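Skurkulside Residence
Room Care Guide for Residents and Housekeeping Staff

Section 6: Floor Litter and the Bedroom Bin

6.1 Scope
The section applies to all carpeted bedrooms fitted with a bed, a nightstand and a sofa. It covers the collection of dry litter and the use of the round brown bin issued with each room. Food waste and liquids are dealt with in Section 7.

6.2 Before starting
1. Place the bin on the open carpet, within reach of the litter. Do not carry wrappers across the room one at a time.
2. Check the floor in front of the nightstand and along the base of the bed, where small wrappers are easily missed.
3. Lift the edge of the duvet if it hangs towards the floor.

CAUTION: Bottles must be emptied at the basin before they are put in the bin. The bin has no liner and will not hold liquid.
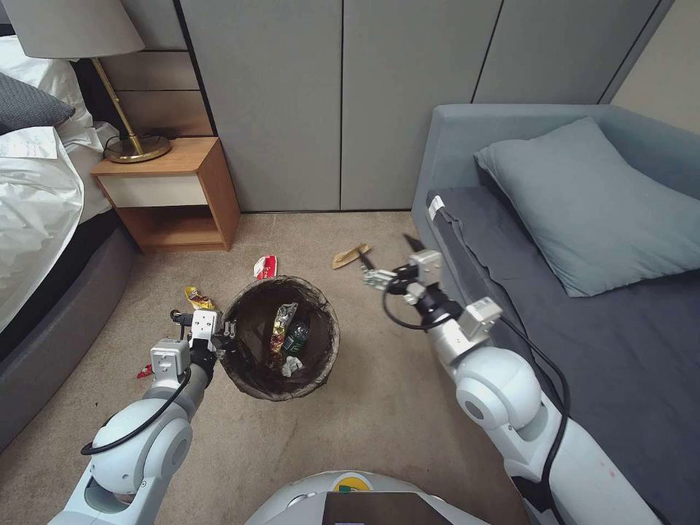 Guérin asks whether plastic bottles should go in the bedroom bin at all, given that there is a recycling point on each landing. Bottles may be left in the bin during the day. They must be taken to the landing before the bin is emptied.

6.3 Collecting the litter
4. Pick up the larger wrappers first, then the small pieces.
5. Hold the bin by the rim when tilting it. Do not press on the side wall.
6. Shake crumbs from snack wrappers into the bin before letting go of them.
7. Leave items on the bed where they are. Tools, framed pictures and bags belonging to the resident are not to be moved or thrown away.

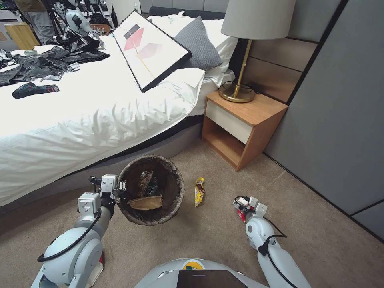 Fig. 6.2 Bin held by the rim; yellow wrapper still to be collected.

NOTE: Plinano bins supplied to the Jeltden wing have a capacity of 40 litres. Spare bins may be requested from the stores on Wednesday.

6.4 Paper bags and foil
8. Fold paper bags flat where possible. A bag that stands above the rim should be pushed down from its lower part, with the bin kept steady at the edge.
9. Press foil into a ball and place it beneath the paper.
10. Stop filling when the contents reach the rim.

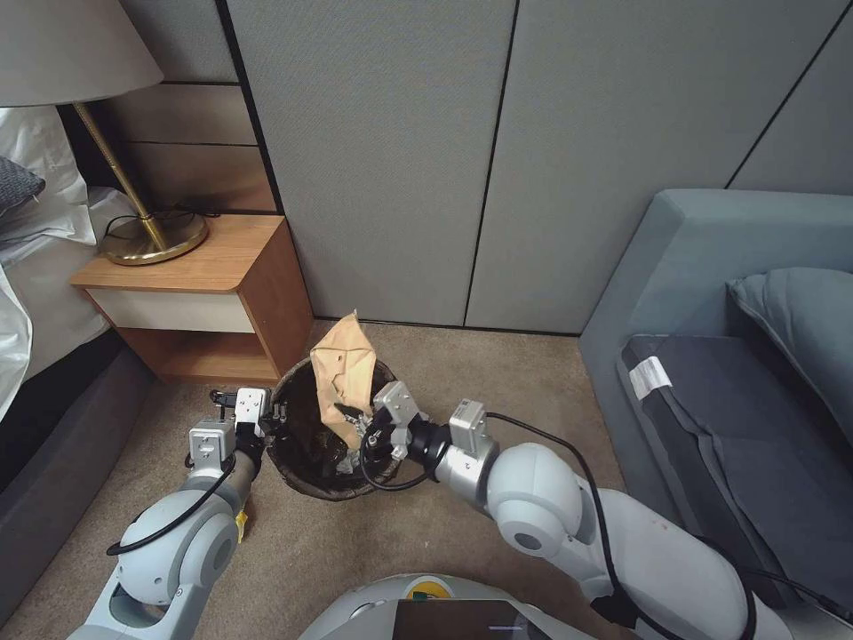
Room Care Guide, Issue 30, page 40

6.5 Finishing
11. Return the bin to its usual place between the nightstand and the sofa. Keep the front of the drawer clear.
12. Vacuum the carpet if crumbs remain.
13. Report a split rim or damaged side wall to the stores, quoting form 520.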